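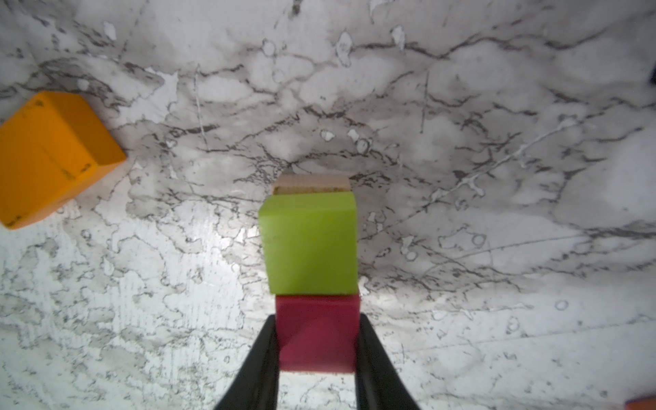

Figure 2. Red, green and unpainted blocks in a row on the marble-patterned top.

Unit 4: Surfaces and Block Materials
Course notes, Early Learning Spaces. Instructor: Yamila Huenchumán

Last unit covered storage and shelving. These notes cover the surface children build on and the blocks themselves. Read them before the Clallell workshop in December.

Pattern of the surface

Printed stone patterns are common on tabletops and remnants donated to classrooms. In Figure 2 the gray and black veining is heaviest across the middle, and the lower part is paler. A strongly painted cube stands out well on this kind of background. An unpainted block is closer in tone to the pale areas and gives less contrast. For sorting work with natural wood, use a plain dark mat.

Fine scratches are acceptable on a building surface. Chips and raised edges are not – report them on the room sheet.

Painted and unpainted faces

Paint does not always cover the whole block. The red cube in Figure 2 has a lighter strip of bare wood along its bottom edge. Bare wood takes up moisture more readily than a sealed face, so wipe blocks with a damp cloth and dry them right away. Do not soak them.

Small dark marks, like the one on the green cube, should be checked by hand. If the spot is smooth, leave it. If it catches a fingernail, sand it lightly and return the block to the bin.

Rows before towers

At Kernemholm, younger groups start with rows. A row asks the child to line up edges and notice when one block is turned. The green cube in the figure is tilted a little, and its edge nearly touches the red one. Ask the child to look along the row from one end before offering help.

For the workshop

Bring 2 blocks of different finish and a sample of any tabletop material. Read the Dogbe handout on finishes, pages 2 to 4. The Pritach inventory lists 3,314 blocks – you will only need the section on cubes.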